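Why Do People Put Pretend Flowers on Their Desks?

by Ilaria Testa

A desk is a flat thing where grown-ups keep a keyboard, a mug and a pile of paper they mean to look at in October. It isn't very exciting. So sooner or later someone brings in a flower.

Real flowers are lovely, but they are hard work. They want water. They want light. They drop yellow dust on your maths homework and then, after a week, they go brown and droopy and make you feel guilty. Pretend flowers do none of this. They ask for nothing at all, like a very polite cat.

What are they made of?

Pretend flowers have been made out of nearly everything. Long ago people used silk, paper, feathers, wax and even shells. Today most are made of polyester, the same stuff as a lot of school jumpers, with plastic stems. Many stems have a wire hidden inside, so you can bend them. This is fun for the first few minutes, until you bend one the wrong way and it stays there looking embarrassed.

Why sunflowers?

Sunflowers are big, bright and hard to mistake for anything else, which helps if you are a pretend flower and want to be noticed. The real ones have a trick, too. Young sunflowers turn during the day to follow the sun across the sky. When they are fully grown they mostly stop and face east, like people who have found their favourite chair.

The dark middle of a sunflower is the clever part. It looks like one big flower, but it is a crowd of tiny ones packed together, and a large head can hold more than 1000 of them. Each tiny flower can turn into a seed. A pretend sunflower can't make any seeds, so hamsters find it disappointing.

What should they stand in?

A vase is the usual answer, but pretend flowers don't need water, so the pot is allowed to have holes in it. A small plastic basket does nicely. Put the tallest stems in the middle, tuck the leaves in around them, and push everything close together so the bunch holds itself up. If it still leans, give it a squeeze from the side and look stern.
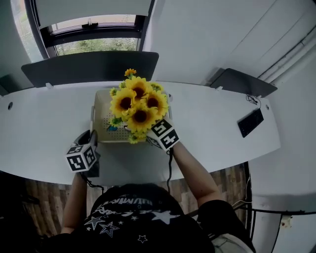 How do you clean pretend flowers?

Dust them with a soft, dry paintbrush, starting at the top and working down. Plastic leaves can be wiped with a damp cloth. Cloth petals are fussier, so ask a grown-up to check the label before any water gets near them.

Do bees ever visit?

Sometimes a bee will come and look, because bees notice bright colours. It won't find any nectar, and it will leave. If you'd like bees to stay, plant a real sunflower seed outside in spring, somewhere sunny, and remember to water it. Slugs will also be very interested.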